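Omumeo Table Cell, Trial Unit
Acceptance and safety checklist with comments
Inspection on site at Lelmont, Sunday, October 2, 2022

The unit is on offer to us for a trial of 30 days, price after the trial 2,749 without tax. I was asked to check it before the staff may use it without supervision. Marks used: OK, OK with comment, NOT OK, not checked.

1. Delivery and papers

1.1 Packing list agrees with delivered parts: OK
1.2 Manual in English: OK with comment. The chapter on fuses is only in Czech. Havlíček, the dealer, promised the translation.
1.3 Declaration of conformity: OK
1.4 Serial number on base same as on invoice: NOT OK. One digit is different. Corrected invoice is requested.

2. Mounting and cables

2.1 Base screws tight: OK with comment. One of the 4 screws could be turned further by hand. I tightened it and put a paint mark.
2.2 Table stands level and does not rock: OK
2.3 Cables outside the reach of the arm: OK with comment. I would like one more clip near the oven.
2.4 Mains plug reachable without leaning over the table: OK

3. Stop functions

3.1 Emergency stop on the front: OK, pressed 16 times, stopped every time.
3.2 Arm keeps its position after stop: OK with comment. It sinks nearly a finger width and then holds. The manual says this is normal, but please do not keep the hand under it.
3.3 Restart only after reset by a person: OK
3.4 Stop on the hand control: not checked, battery was empty on arrival.

4. Task run with the kitchen set

For this part I used the kitchen exercise which comes with the offer. The oven must stay unplugged in all exercises, and the food pieces are toys, so heat is not a subject of this checklist. More important to me is how the arm behaves close to the oven door, where a person would like to help with the fingers.

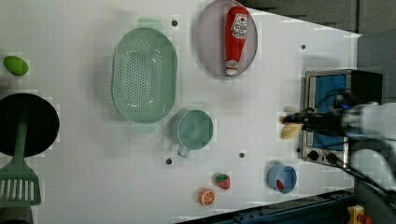

4.1 Speed limit set to "training": OK. The setting was on "full" when we received the unit. Please look at it each morning.
4.2 Gripper force on soft pieces: OK, no marks left on the bread piece.
4.3 Gripper edges without burrs: OK with comment. One edge feels a little rough, not sharp.
4.4 Arm does not touch the oven housing: OK in the runs I watched.
4.5 Small pieces kept away from visitors' children: not checked. This is for the house rules, which I did not see yet.

5. Software

5.1 Version agrees with the offer: OK
5.2 Password changed from delivery state: NOT OK, to be done by us.
5.3 Log of stops can be saved: OK with comment. The file is saved through the Sindine program only, and this needs its own licence after the trial.

Result: released for use under supervision. Points 1.4, 3.4 and 5.2 must be closed before free use. Next full inspection in April, if we keep the unit.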